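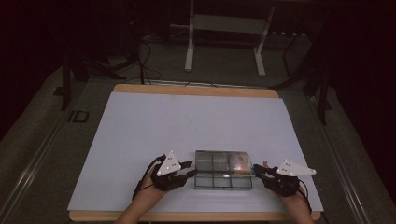
Clear divided tray on the work table

The Wulness Statement Book
Bound notebook for witnesses, tenants, neighbors and anybody else who may have to say later what they saw
In stock, sold singly or in packs of 2

I was called as a witness once, in a dispute over a retaining wall. I didn't own the wall. I just happened to walk past it most mornings, and so I got a letter, and fourteen months after the thing fell over I sat in a small hot room and was asked whether the crack had been on the left side or the right side before the rain. I had no idea! I had an opinion, and I had a picture in my head, and the longer the lawyer looked at me the surer I got about the picture. I've since seen a photo of that wall. The crack was in the middle.

So I made a notebook. It started as a stapled thing for myself and a couple of friends who rent, and the first properly bound version went on sale in April 2023. It's still the item I get the most mail about, even from people who bought it for one purpose and ended up using it for something else (barking, mostly, and parking).

What it is

A hardback book, a bit taller than a paperback and narrow enough for a coat pocket if the coat is a generous one. Sewn binding, so it lies flat and a missing page shows. Every page is numbered in print at the outside corner, 341 of them, and I'll admit the odd total comes from the way the index ended up and not from any deep thinking. The paper is Pikance cream, which takes ballpoint without complaint and fountain pen if you go easy. No gel pens, please. They smear on this stuff and I've stopped arguing about it.

Each spread is one entry. On the left you get:

Date and time of the event
Date and time of writing
Where I was standing or sitting
What I saw
What I heard

On the right:

What somebody told me (and who)
What I think happened
Anything I'm unsure of
Initials

People always ask why "date and time of writing" gets its own line. Go back to my wall. A note written twenty minutes after something happens and a note written three weeks after can look exactly the same on paper, and the person reading it is going to want to know which one they've got. You'll want to know too, a year on, when your own handwriting looks like a stranger's.

The right-hand page is the part I'm proudest of. Most of us mix up what we saw with what we worked out afterward, and we do it while we're still talking. "He slammed the door because he was mad about the dog." Well, you heard a door. You know there's a dog. The book has a place for all of it, so you don't have to leave your theory out, you just have to put it in the box where theories go. I find that very restful. My sister-in-law says it has ruined her for gossip.

What it isn't

It isn't legal advice, and I'm not a lawyer. A notebook doesn't turn into evidence because it has a nice cover. Whether your notes can be used, by whom and for what, depends on where you live and what kind of case it is, and if you've had a subpoena or a letter from an attorney you should talk to an attorney of your own before you write another word in any book, mine included. Notes can be asked for by the other side. I put that sentence on the inside cover in fairly large type after a customer wrote to say she'd filled her book with some very frank remarks about her landlord's haircut.

It also won't fix a bad memory. Mine's terrible and I've used one of these for years.

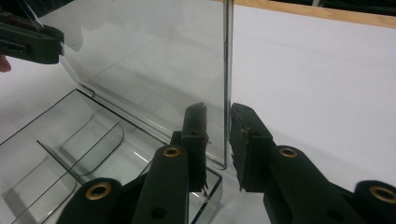 The other question I get is about loose-leaf. Couldn't I do a ring binder, so people can move pages around? I could, and I did try one, and I took it off the site in November of its first year. Once pages can come out, somebody can ask whether any did. With a sewn book you can just hand it over and let them look. If you make a mistake, cross it out with one line so it can still be read, put your initials next to it and carry on. Crossed-out lines don't look bad. A page with no corrections at all looks stranger to me than one with six.

Two sizes of rule

Standard rule is for most people. Wide rule is the same book with fewer lines to the page, for big handwriting or tired eyes, and I switched to it myself last winter. Both have the same page count and the same cover, dark green cloth over board. I get asked for black. Black shows every crumb and I don't love it, so green it is for now.

The Esetti edition

Same insides, softer cover, rounded corners, made for people who keep it in a bag all day. Building managers seem to like this one. Esetti does the binding in small batches, and when it's gone it can be a while before there's more, so if the button says "waitlist" please use the waitlist and don't order the hardback as a placeholder and then cancel it. I say this with love.

How people use it

Roommates with a shared boiler. A woman who chairs condo meetings and got tired of four versions of every meeting. A man who sees the same truck in the same loading zone every day. School bus drivers, a few of them. One customer keeps a log of what her doctor says, in the "what somebody told me" box, with the time, and told me it was the first year she'd gone home with the same instructions she was given. I hadn't planned for any of that.

I do read the emails, though I can't look at your entries or tell you if they're any good. Please don't send me scans! They may have other people's names in them and I don't want to be holding that.

A few tips from my own copy

Write the dull parts. What the light was like, which way you were facing, whether the radio was on. I never think those are worth the ink and they're the ones I go looking for later.

Use people's exact words only if you're sure of them, and put those in quotation marks. If you've only got the gist, write "something like" in front of it.

Don't go back and improve an old entry. If you remember something new, start a new spread with today's date and point back to the old page number. There's an index in the back for that.

Leave "I don't know" as "I don't know."

Details

Binding: sewn, hardback (Esetti edition: sewn, flexible cover)
Paper: Pikance cream, uncoated
Pages: printed numbers, index at the back
Rule: standard or wide
Ribbon: one, gray
Elastic: none, I find they go slack

Ordering and shipping

I've sold almost 2,000 of these and I still pack them myself, so orders go out twice a week and not every day. Each book ships in a stiff card mailer. If the corners arrive crushed, send me a note within a month and I'll replace it, and you can keep the crushed one for grocery lists.

Offices and legal clinics: there's a lower price per book on larger orders, and the most I can do in one go is 1,000. Give me plenty of warning for anything near that. Plain covers are the default, and I can stamp a name on the front for a small charge, but check the spelling before you send it, because I will stamp exactly what you typed.

Local pickup is at the Chu Street workshop by arrangement. Ring the lower bell, the upper one belongs to the dentist.

Goes well with: Wulness pocket index cards, spare gray ribbon, the wide rule refill for the desk pad.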